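FOR IMMEDIATE RELEASE

**Rutherford Opens Home Office Advice Service to Residents of Findthorpe and Lornness**

FINDTHORPE, 27th April -- Rutherford, the workplace health charity, today opened a free advice service for people who work or study at home in Findthorpe and Lornness. The service offers one-to-one appointments on desk layout, seating, lighting and the use of everyday computer equipment. It is open to all adult residents, whether employed, self-employed or in full-time education.

The service follows a winter pilot in which Rutherford advisers met with 230 residents. Most had never received any guidance on how to arrange a place to work. Many were using a kitchen table or a bedroom desk, and a large share reported discomfort in the wrist, neck or shoulder by the end of the day. Pilot participants were asked to keep a simple diary for 8 weeks, noting when they took breaks and which tasks they found tiring.

"People tend to put up with a sore wrist for months before they ask anyone about it," said Sunita Uniyal, Director of Programs at Rutherford. "Quite often the first thing we discuss is where the mouse sits and how far a person has to reach for it. These are small changes, and most of them cost nothing."

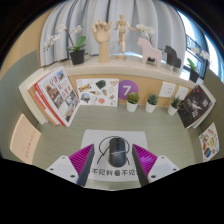

Appointments last 60 minutes and may be held in person at Rutherford's Findthorpe office or by telephone. Residents are asked to measure the height of their desk and chair beforehand and to make a note of the hours they usually work. Advisers will provide a written summary after each appointment, along with a list of suggested adjustments in order of priority. Those who report lasting pain, numbness or weakness will be encouraged to speak with a doctor, as the service does not offer diagnosis or treatment.

Funding for the first year has been provided by the Dosham Fund, which supports health and education projects across the district. The grant covers the cost of appointments, adviser training and a printed guide, *A Better Desk at Home*, to be delivered to 2000 households in June. The guide will also be available in large print on request.

"We were pleased by the response to the pilot, and in particular by the number of students who came forward," Uniyal said. "Many of them work late, at desks that were bought for a child. We would like to reach them before poor habits set in -- and we would like their parents to book an appointment as well."

The printed guide sets out Rutherford's general advice for anyone who spends long periods at a computer. Its main recommendations are as follows:

- Keep the mouse on the same level as the keyboard and close enough to use with the elbow near the body.
- Place the screen at arm's length, with the top edge at or slightly below eye level.
- Sit with both feet supported. A firm box or a stack of books will serve if the chair is too high.
- Clear papers and books from the area where the forearm rests.
- Stand up and move at regular intervals, including during long calls.
- Change the hand used for the mouse from time to time, if this is comfortable.
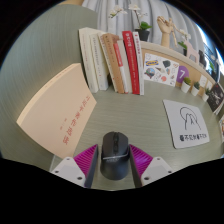 ## How to Book

Residents of Findthorpe and Lornness may book by calling the Rutherford office during business hours or by visiting the front desk. Early evening appointments are available for those who cannot attend during the day. No referral is needed. Employers who wish to arrange a group session for home-based staff should contact the programs team directly; a fee applies to group bookings.

## About Rutherford

Rutherford is an independent charity that promotes good health at work. It provides training, printed guidance and individual advice to employees, employers and students, and its work is supported by grants and by fees from its training courses.

## Media Contact

Sunita Uniyal, Director of Programs
Rutherford, Findthorpe office

Interviews may be arranged on request. Advance copies of *A Better Desk at Home* can be supplied to news organizations.

-- END --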